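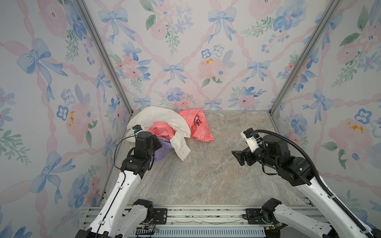

Textile Care Group, Workshop Notebook

April, morning, 10:40

Clothes for the folding and sorting work are on the marbled floor of the papered booth, in a heap toward the back left. White one on top, I think a shirt, with a small button on the fold that hangs to the front. The salmon-pink one with the white cartoon outlines goes out to the right, and something lavender is under them. I write the colors down so that Ikechukwu can find the same set in the bin.

Notes on the wallpaper. Sarla chose the pattern with blue bows and pink flowers, and I was against it at first. Now I am used to it. The pale background is a little difficult with white cotton when one looks quickly, but the pink separates well. If we order again from Jarnetti I would ask for the same paper, 2 rolls, and keep one closed for repairs.

Washing: the whole set was done yesterday on the short program, 50 minutes, no softener. Yetunde says softener makes the cotton too slippery for a fair comparison with the old set. I agree with her, but then we must also wash the old set again without it. Not done yet.

To do:
- sew the loose button on the gray shirt from bin 7 (Nnamdi has the thread)
- new labels for the bins, the ink of the old ones is going away in the wash room
- ask Erasto if the 5 children's pieces can stay with us until the end of the month
- wipe the floor with a damp cloth only, the Wike cleaner left a film last time

After lunch I continue with the towels.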